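Six months with the new line

4 June 2021

I've been meaning to write down how things have gone at work before I forget what it was like at the start. I work in kitting at Pladholm, where we pack small parts into trays for other factories. Until January it was all done by hand. Then management signed with Wuyts for two robot arms on the back line, and the rest of us were asked who wanted to learn how to teach them.

I put my hand up, mainly for my wrists. I'd done nine years of picking clips and washers out of tubs and the physio was getting tired of me.

The teaching is done with hand-held grippers. You squeeze, pick the part up, put it where it goes, let go, and do it again. A good run is 112 picks before morning tea. The arms learn from the recordings, and the software side is a program called Codar that none of us on the floor ever touch.

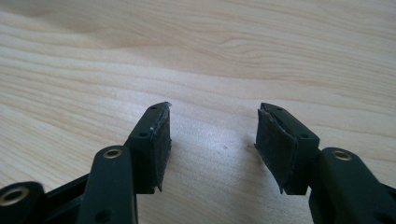 The pay was the first argument. We were on a packing rate with a bonus for full trays, and a person teaching doesn't fill any trays. For the first month I was 109 dollars a fortnight worse off. The union delegate took it up and we now get a flat allowance, which is a bit better than the old bonus was on an average week and a bit worse than it was on a good one.

The second argument was about jobs. There were 25 of us on the back line and there are fewer now. No one was sacked, but two people retired and weren't replaced, and three went over to dispatch. One of those wanted to go and the other two didn't. I don't think it's right to leave that out, although the company newsletter did.

What's left is different work. The arms do the Clurnard trays, all 404 of them on a normal order, and we do the odd sizes, the checking and the teaching. It's quieter and there's less lifting. There's also less talking, as we used to stand across from each other and now we're spread along the wall. I notice that more than I expected to.

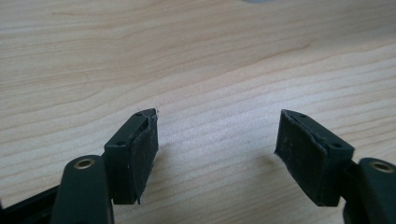 Nele Wendt disagreed with me about the talking when I read her this at lunch. She said she gets more done without it, and that what bothers her is teaching the arms the shortcuts she spent years working out, with no mention of that in anyone's pay.

I hadn't thought of it that way. My own shortcuts aren't worth much, but hers are, and half the line learned from her. Han-gyeol Song has asked for it to go on the list for the next agreement. Talks start after stocktake, and I've said I'll go along.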